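# Keeping the old desktop going

Saturday, July 20, 2024

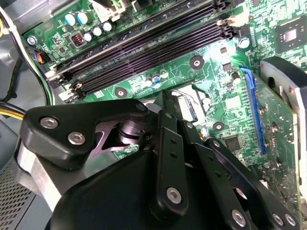 *Inside the case, green motherboard and all.*

I have been putting off writing about this because I kept thinking I would get to the end of it first. I haven't, so this is where things stand.

The computer is eleven years old. I bought it second-hand from a shop in Sillville when I was doing the bookkeeping for my sister's business, and it has sat under one desk or another ever since. It does letters, photographs, the household accounts and a bit of music. In the spring it began switching itself off without warning, usually in the afternoon, and I had to decide whether to mend it or replace it.

The case for replacing it was easy to make. A new one of the sort I would want came to 700 pounds, and that was before a copy of the accounts program, because my version is too old to move across. The case against was mostly that I like the thing and know where everything is. I also have a cupboard with a dead printer, two dead laptops and a monitor in it, and I didn't want to add to the pile.

I started with the dust. I had not opened the side panel for four years. There was a grey felt across the front fan and more of it packed into the fins of the heatsink, and I took it outside and used a soft paintbrush and a can of air. If you do this, hold the fan blades still with a finger while you blow, or they spin far faster than they are meant to. Dagný Hedegaard told me that after I had already done it wrong.

That helped, but only for a week. The next time it switched off I was halfway through the quarter's receipts and lost all of them.

After that I replaced the thermal paste. The old stuff had gone to something like dried mud. I cleaned it off with alcohol and kitchen paper, put a small dab of new paste in the middle and screwed the heatsink back down, a turn at a time on opposite corners. The whole job took an hour and most of that was looking for the right screwdriver. The temperatures dropped a good way and I thought I was done.

I wasn't. It was the power supply as well, or at least I now think so. Oluf Ásgeirsdóttir lent me a spare out of a machine she no longer uses, and with that fitted it ran for nine days without stopping. I have given hers back and ordered one of my own, which should come next week.

## What I have spent

The can of air and the paste were small change. The power supply was the only thing that hurt, and it still comes to a small part of what a new machine would cost. I also bought a 400 watt unit by mistake, from a seller who wouldn't take it back -- mine needs the larger one -- so if anybody local wants it, write to me.

## The photographs

The better thing to come out of all this is that I finally did the backups. I had 2,000 photographs on that disk and a single copy of each. Some of them are of people who aren't here any more, and I would have been very sorry to lose them through nothing but laziness.

I now have one copy on the computer, one on an external drive in the wardrobe and one on a second drive at my sister's. I swap the two drives over when I go for Sunday lunch. It isn't clever and it doesn't run by itself, but I have kept it up since May.

Sorting them took much longer than copying them. I began by year, then found that the camera's clock had been wrong for the whole of one holiday, so half of Zaltutard was filed under the winter before we went. I fixed those by hand over two evenings. I threw away a lot of blurred ones and all but one of the seventeen pictures of the same ferry.

I tried a program called Pomeo for finding duplicates. It found plenty, but it also wanted to delete two pictures of my nephews that only looked alike because they were wearing the same coats. I would use it again, with the automatic setting turned off.

## What is left

- Fit the new power supply.
- Replace the little round battery on the board. The clock loses time whenever the plug is out.
- Find out whether the front sockets can be made to work again. I gave up on them years ago.
- Empty the cupboard. The tip takes old electricals at the far gate, but I need to get the disks out of the laptops first.

I would like it all finished by September, when the evenings draw in and I use the machine more. If the new supply doesn't cure it I will think again about the 700 pounds. My sister thinks I should have bought the new one in April and says so most Sundays.

Next time I will go back to the allotment. The beans are late and the slugs have had the lettuces.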